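Frequently Asked Questions
The Kelmendi Archive of Exile Testimony

Thank you for stopping by! We collect life stories from people who left a country for political reasons, were detained along the way, or spent years in a movement they later walked away from. These are the questions we get most, and we love getting them.

Who can give a testimony?

Anyone over 40 minutes into a conversation with us usually finds they have already started! Seriously, if you were held, deported, recruited or separated from your family, we want to hear from you. Children of exiles are welcome too, and some of our richest recordings come from them.

Do I have to use my real name?

No. You can use your full name, a first name only, or a name you make up. Elaheh Kordestani handles all name requests herself, and she keeps the list on paper in a locked drawer in Andstead. If you change your mind after publication, write to her and the page will be updated within 5 working days.

What languages do you work in?

English, Persian, Albanian and Romanian at the moment. Marin Gashi and Doina Dimitriou do most of the translating, and they are wonderful at keeping the way a person really talks. We post the original and the English side by side so readers can compare.

How does a recording session go?

You sit down with 2 of us, one asking and one taking notes. Bring letters, photos, a camp card, an old address book, anything that helps you remember. We scan papers while you talk and hand them back before you leave. Take breaks whenever you like (the tea is very good).
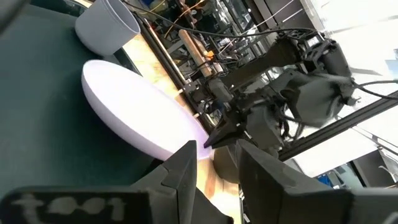
Can I read my testimony before it goes online?

Yes, always. You get a typed copy and as long as you want with it. Ekow Dogbe will go through it with you by phone if reading on a screen is tiring. Cut what you like. Some people add whole pages at this stage, and we are thrilled when they do!

I left a group years ago and still have relatives inside. Is it safe to speak?

Please talk to Špela Dimitriou before you record anything. She can hold a testimony closed for a set number of years, or leave out places and dates that would point to a relative. Closed files are not listed in the catalog.

Do you check the facts?

We compare dates and place names with other accounts and add a footnote where they differ. The story itself stays in your words.

Can I quote a testimony in my own work?

Short quotes are fine with the speaker's listed name and a link. For anything longer, or for film and radio, email us first so we can ask the speaker.

Page last updated August 10, 2022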